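Home Blog Reviews Skin About Contact

Ok quick one, I'm on lunch. Can we stop with the ten-step routines? I had 9 bottles on the bathroom shelf in September and my face looked worse than it did when I was using hotel soap. Red. Tight. Flaky round the nose.
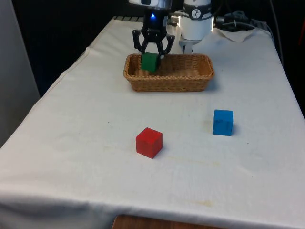
Green cube at the basket rim.

So I quit. Two things now, a plain cleanser and the Wolura cream. Thats it. Siiri Kauppinen told me I'd be dry as a cracker inside a week and I wasn't.

My problem isn't the products, some are lovely. It's the guilt. You skip the essence one night and feel like you forgot to feed the cat. Who decided that? Somebody selling essence, I'd guess. 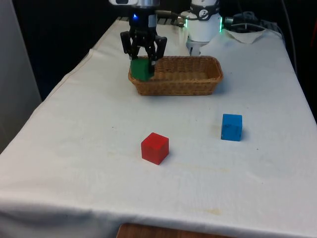

And the money. The Pevora serum is 49 dollars for a bottle the size of my thumb. I added up my reciepts for the year and got 468. On my face! A face that was fine.

Rokeya Nanayakkara says layering is relaxing, her quiet time. Fair enough, keep it. But call it a hobby then. Don't tell a fifteen year old with perfect skin she needs a toner and a second toner.

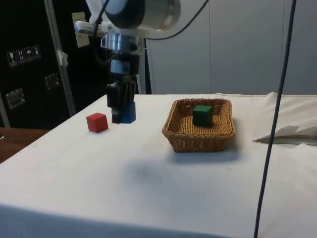

Arm and gripper over the white cloth.

Also samples. I said yes to every sample for years, and new stuff on your skin every other night is a dumb idea. Took me way too long to see it. One new thing at a time, a month each. Boring, I know.

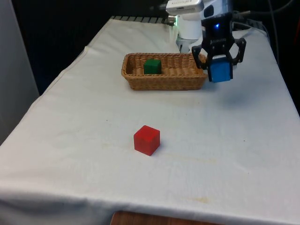

Hurevside Beauty Bloggers Club

Anyway if yours works, leave it alone. If your cheeks sting every single night, put half of it in a drawer and see. I still miss the rose mist a bit. Not enough to buy it again. Back to work, more on sunscreen when I get a minute.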